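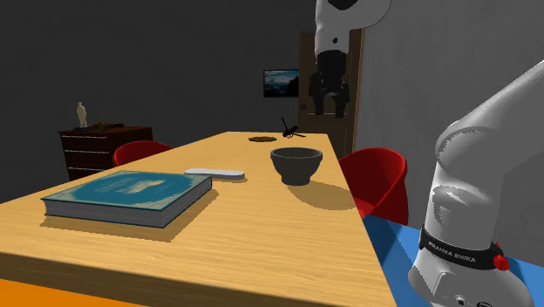
How trees clean the air in a town

A town tree does several jobs at the same time. It takes in one gas and gives out another, it catches dust, it shades the ground and it slows down rainwater. This page explains each job and then how a town decides where new trees should go.

What a leaf does

A leaf has tiny holes, mostly on its underside. They are called stomata. Air passes in and out through them. Inside the leaf, the tree uses sunlight, water and a gas called carbon dioxide to make sugar. This process is photosynthesis. The sugar feeds the tree, and oxygen is left over and passes out through the stomata.

The carbon from the gas becomes part of the wood, bark and roots. It stays there while the tree is alive. When dead wood rots or burns, most of that carbon goes back into the air.

Dust and smoke

Car engines, brakes and chimneys release very small bits of solid matter called particles. Some of them land on leaves and stick. Rough or hairy leaves hold more than smooth ones. Rain then washes the particles down to the soil or into a drain.

Trees do not remove all dirty air. In a narrow street with tall buildings on both sides, a thick row of trees can even trap fumes near the ground. In streets like that, planners may choose a low hedge between the road and the pavement.

Shade and cooling

Tarmac and brick soak up heat during the day and let it out at night. A tree shades these surfaces. It also releases water vapour from its leaves, and this takes heat out of the air nearby. The word for this is transpiration.

Rainwater

Some rain lands on leaves and dries there before it reaches the ground. The rest drips down slowly or runs along the trunk. Roots make gaps in the soil so that water can soak in. Less water reaches the drains at once, and this lowers the risk of flooding.

How Kutby plans its planting

The town of Kutby has a plan to plant 3000 trees. The plan is called Toma. The first 100 will go along Illach Road, which has very little shade at present. Each tree on that road will stand 8 metres from the next, so that the branches have room to spread.

The town will plant 18 kinds of tree. If a disease attacks one kind, the others should survive. Planting stops before the end of April, when the soil starts to dry out.

A firm called Drellinix makes the soil sensors for the plan. A sensor is pushed into the ground beside a young tree and measures how damp the soil is. If the reading is too low, the tree goes on the watering list.

Looking after a young tree

A new tree has short roots and cannot reach deep water. Water it slowly at the base in dry weather. Keep bark chips and soil away from the trunk, as damp bark can rot. Do not lock a bicycle to it or hang things from the branches. The stake and tie can come off once the roots hold the tree firmly.

Words used on this page

Carbon dioxide: a gas in the air that plants use to make sugar.
Particle: a very small bit of solid matter or liquid.
Photosynthesis: how plants make sugar using sunlight.
Stomata: tiny holes in a leaf. One of them is called a stoma.
Transpiration: the release of water vapour from a plant.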